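**Cundance repair bench adds wiring sessions**

The Monday repair bench at Cundance will run wiring and connector sessions from April, after a run of bookings for faulty control boards. Organiser Loretta Dvorak said 92 items came through the bench last season, and around half had a trouble spot in the cabling.

"People bring in the board and leave the harness at home," she said. "We need both."

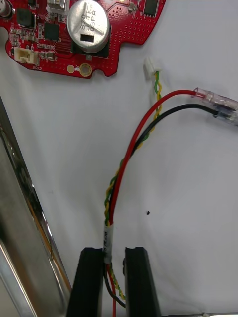
Sessions start at 6 p.m. and take two people per table. Gus Lindgren, a retired appliance technician, will cover reading board labels, checking header pins and seating small plastic plugs without bending anything. Emmett Mahmoud will take the second hour, on twisted pairs – how to keep them together, where to sleeve them and how much slack to leave.

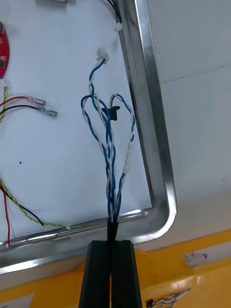 Mahmoud said most of the harnesses he sees have been pulled by the wire, and the colour coding is often ignored when they are put back.

The course runs for three weeks and costs $98, with tools supplied. Participants can bring their own board if it is unplugged and fits on the table. Bookings are through the Cundance front desk.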